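Home | Diary | Garden | Walks | Older entries

14/08/2023
by Despina Dimitriou

Up before six because I couldn't wait any longer to see what the rain had done to the beans. Masses of them! I'd only picked on Friday's list of jobs (the one stuck to the fridge, which I never finish) and already they were hanging down in great green curtains, some of them as long as my forearm and probably too stringy to eat. I filled the colander, then the washing-up bowl, then gave in and used my hat.

The tomatoes are the real joy though. I put in 12 plants this year, all from seed I swapped at the Histgate show last October, and the little yellow ones are so sweet I ate most of them standing up in my dressing gown. The big ribbed ones are slower. One has a split right round the shoulder, but I've cut that bit off and had the rest on toast with far too much salt. Lovely.

After breakfast I cycled over to Osville with a bag of beans on each handlebar, which makes steering interesting. My aunt took one bag and the woman at the bakery took the other and gave me a seeded loaf for it, still warm – surely the best swap anybody has made this summer. I came home the long way by the canal. The blackberries are starting on the sunny side, only the tip of each bunch, but I had a good handful and got purple all down my cuff.

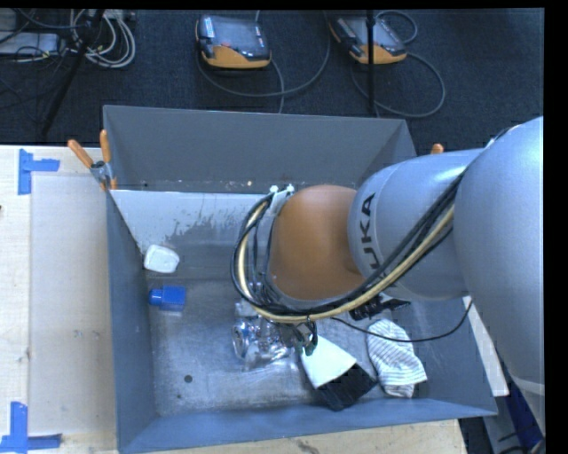 Then the chutney. I've been promising myself a proper chutney day since the courgettes got out of hand, and this was it. My grandmother's recipe says 900 grams of marrow and "enough" onions, so I guessed at the onions and cried my way through the lot. Vinegar, brown sugar, sultanas, ginger, a spoonful of mustard seed and the last two cooking apples from the bottom of the box, which had gone a bit wrinkly but smelled wonderful. It wants hours. I propped the back door open, put the radio on and stirred every time a song ended, and by mid-afternoon it had gone that deep sticky brown and the spoon left a clean path across the bottom of the pan.

Seven jars! I'd only washed six, so the last lot went into an old mustard pot with a saucer on top and will have to be eaten first (what a shame). They say to leave it until October. I shall try.

Watered everything at dusk, even the sulky cucumber. A hedgehog came along under the fence while I was winding up the hose and took no notice of me whatever.

Tomorrow: string, jam sugar, ring my aunt about the plums, and sow the winter lettuce before I forget again.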